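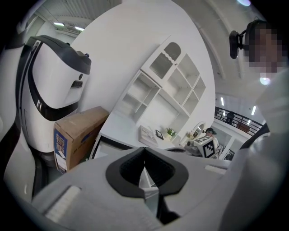 How a Wall Cabinet Stays Up

A wall cabinet has no legs. Everything inside it, and the cabinet itself, is pulled toward the floor by gravity. Something has to push back with the same amount of force, or the cabinet falls. For a bookcase, the floor does that job. For a wall cabinet, the wall does it.

What is a load?

Engineers call the weight a structure has to hold its load. There are two kinds. The dead load is the weight of the cabinet: its back, sides, shelves and door. It stays the same from day to day. The live load is whatever people put inside, such as books, cups or toys. An empty cubby has no live load at all.

What holds the cabinet?

Inside many house walls are upright posts called studs. The smooth surface of the wall is often a thin board fastened over them. A screw that goes only into the thin board can pull out. A screw that goes through the board and into a stud grips much better, so builders look for the studs first.

One common way to hang a cabinet uses a rail – a strip fixed flat to the wall with screws. Hooks or a matching strip on the back of the cabinet drop over it. The rail spreads the load across several screws. If a rail has 4 screws and the load is shared evenly, each one carries a quarter of it. In real walls the sharing is never perfectly even, and designers allow for that.

Why does it try to tip?

A cabinet sticks out from the wall, so its weight acts a short distance in front of the screws. This makes a turning force, called a moment. The top of the cabinet tries to lean away from the wall while the bottom presses into it. The upper screws are being pulled as well as pushed down. A deeper cabinet makes a larger moment, even when the weight is the same.

Why divide it into cubbies?

A long shelf with supports only at its ends will sag in the middle if the load is heavy. The distance between supports is called the span. Upright dividers cut one long span into several short ones, and a short span bends much less. Dividers also stop things from sliding sideways into each other.

Doors and open shelves

Open cubbies are easy to reach into, but they let dust in. A door keeps dust out and adds to the dead load. Frosted glass lets light through and scatters it, so the things behind it look blurry. Ribbed glass has raised lines that bend the light in different directions, which blurs things even more.

Try it: the sagging shelf

You need a strip of stiff card, two equal stacks of books and some coins.

Lay the card across the stacks like a bridge. Put coins on the middle, one at a time, until the card bends. Write down the number of coins. Now stand a small block under the middle of the card, touching it, and place the same coins halfway between the block and one stack. Measure the sag both times with a ruler.

Words to know

Load – the weight a structure has to hold.
Span – the distance between two supports.
Moment – a turning force.
Stud – an upright post inside a wall.

Written by Yaa Osei. Checked by Sandro Gatti. November 2022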